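Home Bench Networking FAQ
Last updated 29 April 2023

I get the same questions over and over about the little practice bench I keep in the back room, so I finally put my answers on one page. Skip around!

What is it for?
Mostly plugging and unplugging Ethernet cables, over and over, until the fiddly part stops being fiddly. I call the whole project Vasora (long story, it was nearly Histameo).

Why yellow cables?
I love a yellow cable — against black gear you can follow it with your eyes half shut. Mine came in a bulk box from Cheon, and I paid for 80 and I'm still working through them.

How do I know which port is which?
Read the board before you reach for anything. The blue one has ten ports in two columns of five, with tiny white numbers printed next to them. I keep a small flashlight handy for those, because my eyes are not what they were.

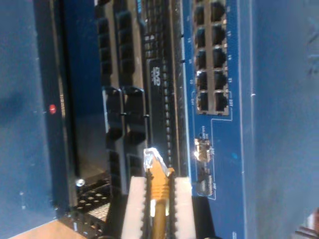 Pluduvard regulars will tell you to skip the numbers and put a dot of nail polish by the port you use most, and one reader wrote in to say she has done it that way for years and never looked back. I tried it and got polish on my sleeve, but go for it if your hands are steadier than mine!

Do I need a mat?
I'd say yes. A black textured one on the tabletop is what I use, and a clear plug is a lot easier to find on it than on bare wood. Get one bigger than you think you need, too. I went small the first time and kept running out of room for the slack.
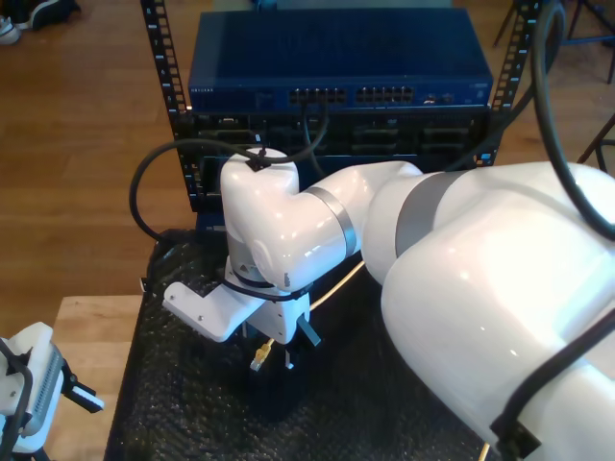

And leave the slack loose while you work. A cable pulled tight wants to spring back on you, and then you're pushing the plug in at an angle and blaming the port.

Rack or no rack?
An open one, please. Square-hole posts are great since you can move things up or down a notch, and you can get at both sides. Buy spare cage nuts. I bought 200 and I still end up hunting under the table for one.

What about screws?
Hex socket heads wherever I have the choice. Use the right size key, go a little at a time, and work across from one screw to the opposite one.

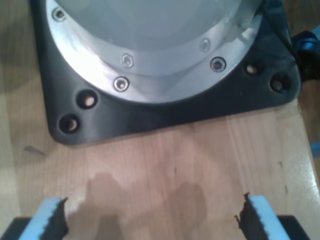

Hex socket screws in the silver ring, black plate on the wood tabletop.

How often do you replace a cable?
When the little clip on the plug stops clicking. I throw out 2 or so in a busy month — April was a bad one.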